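Getting the Smell Out of Bottles, and Other Things I Do With Empties

Posted 20/04/2018 in Kitchen

My mother never threw out a bottle in her life, and I'm afraid I have turned out exactly the same. There is a shelf over my washing machine that my husband calls the museum. But I do use them! Small ones get salad dressing and dish soap for camping, and the big ones go out to the garden or get filled with tap water and tucked in the bottom of the chest freezer, where they take up the empty space and give me ice for the cooler whenever somebody decides at the last minute that we're going to the lake.

So many of you wrote in after my March post on jars (more than 30 letters, bless you) that I thought bottles deserved a page of their own. Most of the questions were about smell, so I'll begin with that.

For a bottle that held juice or iced tea, rinse it as soon as it's empty. I know, I know, but a minute at the sink saves you a whole evening later. If it has already sat in the car, put in a good spoonful of baking soda, fill it halfway with warm water, screw the cap on and shake it like you mean it. Let it stand overnight with the cap off. Warm water, please, and never boiling, as thin plastic will pucker up and lean over and then it won't stand straight on any shelf.

For milk or anything creamy, I don't bother anymore. Recycle it. I have tried everything on a milk bottle and the smell always came back by the second warm afternoon.

Socorro Paucar, who lived across the landing from us in our first apartment, taught me the rice trick. You put a small handful of dry rice in the bottle with a squirt of dish soap and a little water, and swirl. The grains scrub the bottom corners where no brush will go. It works beautifully on square bottles, which hold on to every bit of gunk. Pour it out through a strainer so the rice doesn't go down your drain (ask me how I learned).

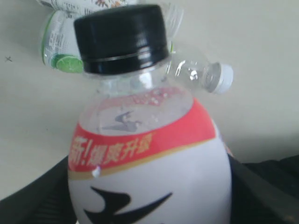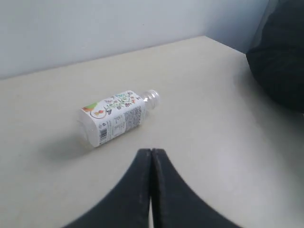
Now, labels. Paper ones are easy if you have patience. Fill the bottle with warm water, put the cap on so it doesn't bob around, and lay it in the sink under more warm water for half an hour or so. The paper should slide off in big soft pieces. Whatever glue is left behind, rub with cooking oil and leave it alone while you have your coffee, then wash with soap. I used to buy a little can of Prekis from the hardware store for this and it did a fine job, but it made the whole kitchen smell like a garage, and the oil is already in the cupboard.

Plastic sleeves are another matter. Snip the top edge with small scissors and peel downward. Don't use a knife. I have a scar on my thumb from a bottle of fabric softener and I am not proud of it.

Caps need their own wash. Take them off and soak them in white vinegar and water, half and half, and go around the inside with an old toothbrush. The smell you are blaming on the bottle is very often sitting in the cap — give it a sniff before you do anything else. Some have a soft liner inside, and if that has gone brown or loose I throw the cap away and look through the cap drawer for another. Yes, there is a cap drawer.

Drying is where most people go wrong, I think. A bottle put away damp with the lid on will smell like a pond in a week. Stand them upside down in the dish rack, and then right side up with the caps off for another day. In damp weather I roll up a strip of paper towel, poke it down the neck with a chopstick and leave a tail sticking out so I can pull it back again.

One serious word before I go. Never, ever put bleach or cleaner in a bottle that once held a drink, not even with a note taped on. Somebody will be thirsty and in a hurry. Keep those in the container they came in.

Next time I want to talk about funnels, and why I own 2 and can only ever find the wrong one. If you have a good way of storing them, leave me a note below, and do tell me if the rice worked for you.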